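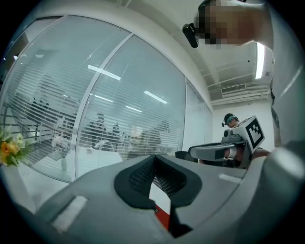 Product Review: Korletey Clip-On Headset Microphone
Thursday, May 14, 2020

The Korletey is a light headset microphone intended for staff who must speak while both hands are occupied. Our department evaluated 57 units on loan from the supplier, Bridine, during regular shifts in the packing hall and the training rooms.

Fit was the strongest point. The clip holds to the side of the head without pressing on the temple, and it can also be attached to the edge of a cap. Staff who wear glasses reported some discomfort after two hours and should try a unit before one is assigned to them.

Speech was clear at normal volume. Background noise from fans and carts was reduced but remained audible, and users with soft voices had to bring the microphone closer to the cheek. The older Ratis model, in use here since December, handles noise better but is noticeably heavier.

Battery life covered a full shift in every trial. The charging case is sold separately under the Kostix name, and its lid latch feels weak. The printed instructions do not explain how to pair a second headset.

The department recommends the Korletey for general use and the Ratis for the loading area. Foam covers should be ordered at the same time, as only one is supplied with each unit.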